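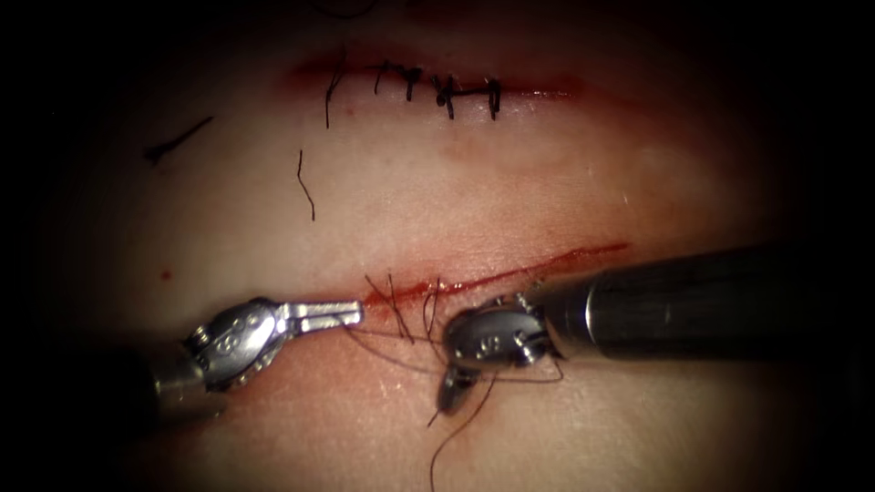 Page last changed: 16 February 2020

Straight grasper or second needle driver for the left arm?

Posted by Deepika Reddy

We are comparing jaw sets for suturing on the practice pad and I can't settle what to put on the left arm. The right arm has a needle driver and that is staying. The left has the slender straight grasper from the Bririvlow set. The alternative is a second needle driver, a Multberg, same as the right.

The work is interrupted stitches in black thread, two incisions to a pad. The upper one is closed and the lower one is under way from its left end. My trouble with the grasper is mostly with the tails. It picks up a short end well enough when the jaws come in flat, but if I pull hard to seat the knot the thread slides. The spacing on the closed row is uneven too, though I put that down to me and not the jaws.

I have logged 32 stitches with the grasper and 7 with the second driver, so not a fair comparison yet. Controller is the Egilsson with motion scaling left at the default. Has anyone run both for long enough to have a view?

Villads Briem

I ran both last April on the Egilsson. We did 149 stitches, split nearly evenly between the two, same pad type and same thread throughout.

The second driver holds better under load. We had far fewer slips when tightening. Against that, it is bulkier at the tip, and when both wrists are working close together over one end of the incision you lose sight of the short tail. The slim jaws are easier to see past. They also mark the pad less when you use them to lift an edge.

Before you swap anything, check two things. Look at the grip force setting for the left arm, as the controller keeps one value per arm and does not change it when you change the jaws. Ours was still set for a different tool and the thread slid just as you describe. Then look at where in the jaw you are holding. With long straight jaws the grip at the very tip is weaker than a few millimetres back.

If it still slips after that, use the driver on the left for the knots. And get your numbers level before you decide. Seven stitches is mostly you getting used to the tool.

Ebony Hollis

Grasper. Two drivers is overkill on a pad.

Trudy Rakena

I agree with Villads on the grip force. I would add that you should trim the tails and clear the offcuts off the pad between stitches. Loose bits of black thread near the work are easy to mistake for the live end on the screen, and I have gone after the wrong one more than once.

On spacing, we mark the pad with a ruler and a fine pen before starting. It takes a minute and it means that uneven stitches can be put down to the tool or the operator and not to guesswork. If you are writing this up for Utow they will ask for it anyway.

Deepika Reddy

Thanks. The left grip force was set low, left over from an earlier tool. I have put it up one step and will do another 25 with the driver before I compare again.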